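STOLLHAM SHARED WORKSHOP
Pre-Run Safety Checklist with Inspector's Comments
Equipment: tabletop arm and gripper, member build ("Talavera")
Inspection period: June
Inspector: Maribeth Manalo

Section 1. Power and emergency stop

1.1 Emergency stop within reach of the operator's seat. PASS
1.2 Emergency stop cuts motor power with the arm under load. PASS
Comment: Tested with the arm extended. The arm settles slowly when power is removed. Operators are to keep hands clear until it has come to rest.
1.3 Power supply enclosed, with strain relief on all leads. FAIL
Comment: The lead from the Temex supply is held by tape at the enclosure. A proper cable gland is to be fitted before the next powered run.
1.4 Fuse rating matches the wiring diagram. PASS

Section 2. Mechanical

2.1 Base bolts tight and marked with paint pen. PASS
2.2 No play in shoulder or elbow joint. PASS WITH COMMENT
Comment: Slight play at the elbow. The hour meter reads 2,714. The builder's own schedule calls for new elbow bearings at 3,000 hours – this office recommends that the work be brought forward.
2.3 Gripper fingers free of cracks and sharp edges. PASS
2.4 Cables clear of all joints through full travel. PASS
Comment: The wrist cable was rerouted after the previous inspection and now clears the forearm.

Section 3. Work area

3.1 Floor marking in place and visible. PASS
3.2 Speed limit set for runs with persons present. PASS
Comment: The limit is set at 45 percent in the Prernivov controller and is password protected. The password is held at the front desk.
3.3 No more than 2 persons inside the marking during a run. PASS
3.4 Loose clothing and lanyards removed. To be confirmed by the operator before each run.

Section 4. Simulation before hardware

4.1 New motion program run in simulation first. PASS
4.2 Simulated kitchen includes the fixtures the arm must avoid. PASS WITH COMMENT
Comment: The microwave, sink and faucet are modeled. Clearance at the faucet is to be checked again whenever the base position is changed.
4.3 Collision stops enabled in both simulation and controller. PASS

Result: CONDITIONAL. Item 1.3 must be closed before power is restored. Item 2.2 remains open for review. The completed sheet is to be kept with the machine log, and a copy given to the builder.

Stollham Shared Workshop | Contact: front desk, during staffed hours | © Stollham Shared Workshop | Back to top
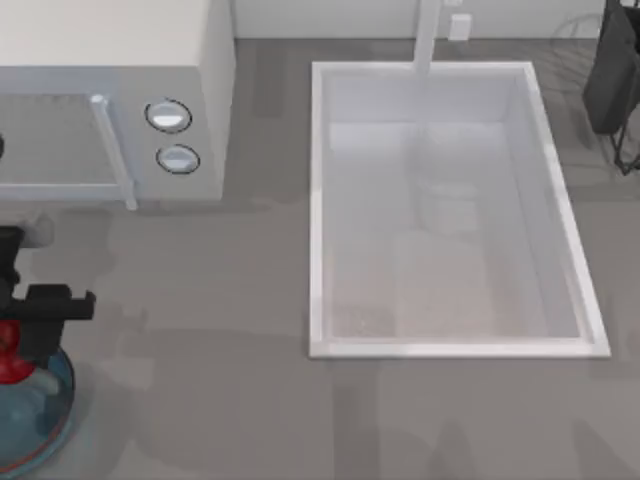
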